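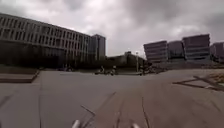

Picture-only navigation across a big open square: how does the robot know how far it has got?

Asked by Guido Rinaldi, August 22, 2024

Hello all! I've been reading the write-up of the Gundomance project and I'm properly hooked, but there is one part of the method I can't get my head round and I'm hoping someone has tried it.

For those who haven't seen it: they drive a small wheeled robot by hand along a route and save what its front camera sees. Later the robot gets no map and no satellite position. It gets the saved pictures in order, and has to drive the route again by comparing what it sees now with what it saw then. The clever bit is that a network is trained to look at two pictures and say how many steps of driving lie between them. A small number means "you're nearly at this picture, move on to the next one". A big number means "keep going". I love how little it needs.

I can see why that works in a corridor or along a path with hedges. Doors go by, corners come up, everything changes as you move. But they also test it at Garnard, out on the paving, where you can drive for ages and the buildings on the far side hardly grow at all. I've been trying a home-made version in the car park behind my work with a secondhand base and a laptop, and it does exactly what I feared. The distance guess wobbles up and down, the robot decides it has arrived at the next picture when it's nowhere near, and then it skips two or three ahead and turns early.

So how do they get round it? I've got 2000 frames of my own from the car park, all in one direction, all on the same afternoon. Is that simply too few, or am I training it wrong? I pick pairs at random from the whole drive, if that helps. Cloudy weather seems to make it a bit better, oddly enough.

Happy to share my code, though it isn't pretty.

orchard_wheels

Oh, I'm so pleased someone else is playing with this! I went through the same thing last November and nearly gave up, and the fix was in how I picked the pairs, so please try that before you go out and collect more.

If you choose pairs at random from a long drive, most of them are far apart. The network gets very good at saying "far" and never has to learn the difference between four steps and nine. In a corridor it gets away with it, as even a short move changes the view a lot. On open ground the short moves are the hard ones and it has hardly seen any. Gundomance picks half its pairs from close together, within twenty steps, and anything beyond that is lumped into a single "far" answer. It doesn't have to put a number on the far ones at all. I made only that change, same data, same network, and my robot stopped skipping ahead on the first go. I did a little dance on the tennis courts.

The other thing is where the useful information is. You say the buildings hardly grow, and you're right, but look down! The ground close to the robot changes with every step. Joints between slabs, a change of shade in the paving, the corner of a step, a kerb coming in from one side. When I started I was cropping off the bottom third of every picture to get rid of the robot's own body, and I was throwing away the best part along with it. Leave it in. The body is in the same place every time, so the network soon learns it carries no news.

The far buildings still earn their keep, mind you. They're poor for distance but lovely for heading. If the tower has slid to the left, you've turned right. The write-up has a nice test where they blank out the top half or the bottom half of the picture: lose the top and the robot wanders off to the side, lose the bottom and it gets its distances muddled. I found that really satisfying to read.

About the cloud, I had that as well. Hard shadows move during the day and the network latches on to them. With an overcast sky there's hardly any shadow on the ground to latch on to. If all your frames are from one sunny afternoon it'll fall apart the next morning, so do drive it again at another time of day. My own set is 142 drives now, most of them very short and some of them terrible, and I think the variety helps more than the length.

hal_b

What she said about pairs. Also check your frame rate, mine was dropping frames over wifi so "ten steps" wasn't ten steps. Record on the robot.

mapless_mo

Good answers already, just adding a part that's easy to miss in the write-up because it's tucked into the appendix.

The network's guess isn't used raw. The robot keeps a running belief about which saved picture it's at, and each new guess only nudges that belief along. It is allowed to move forward by 3 pictures at most in one update, and it can slip back by one. So if a single guess comes out wildly wrong, say because two people ride across the square on little two-wheelers and cover up whatever was useful, the belief stays put until the view settles. From your description you are taking the smallest number each time and jumping straight to it. That would give you exactly the skipping you see, even with a decent network.

They report the difference, too. Of 69 runs on the open ground with the running belief switched off, most ended with a wrong turn. With it on, the same network got to the end nearly every time, and the failures left over were mainly in the last stretch, where the light had changed a lot from the teaching drive. I'd take that with a small pinch of salt as it's one site and one robot (a Kingi base, quite slow), but my own results on a school playground point the same way.

Passing people are worth a word. You'd think you would want them out of the training pictures, and I spent a whole weekend deleting frames with anyone in them. Big mistake. The network had never met a moving person, so the first cyclist in the real world threw it completely. I put the frames back in and it got calmer. Distant figures seem to do no harm at all. It's only when somebody walks right in front that the guess goes silly, and the running belief copes with that.

One caution on the single direction. A route taught one way can't be driven the other way with a forward camera, whatever you do to the pairs, as the views simply don't match. If you want to come back, teach the way back as its own route. The Punedness people have been trying a rear camera for this and I'm dying to see how they get on.

On your 2000 frames: for one car park I'd say that's plenty to start with. Fix the pairs, add the running belief, keep the bottom of the picture, and then see what's left.

Guido Rinaldi

Thank you, all three of you! I was indeed cropping the bottom off, and jumping straight to the smallest number. I've changed the pair picking and it's training as I type. The wifi thing may well be me too, the time stamps have gaps in them. I'll try the belief part next and post the code once I've tidied the worst of it. Mo, do you remember what you used for the size of the nudge? I can't find it in the appendix.

mapless_mo

They don't give it. I started with 0.2 and never changed it.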